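Orkcombe open day, February

The tour of the Pluvilton building started at 2 and took in the table-setting area on the ground floor. Heino Avotiņš led our group and kept to the subject of layout: what goes on the table, and how far apart.

Trays and bowls stay towards the back, textiles and small items nearer the front. The bench behind has a beige upper rail and a black panel - easy to wipe, we were told. Spacing is checked by eye. I would have liked a written standard.
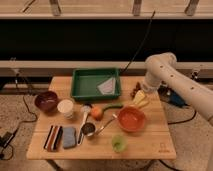
Table at Pluvilton: green tray with folded napkin at the back, striped towel at front left.

Tea followed in the Mollel room at 4.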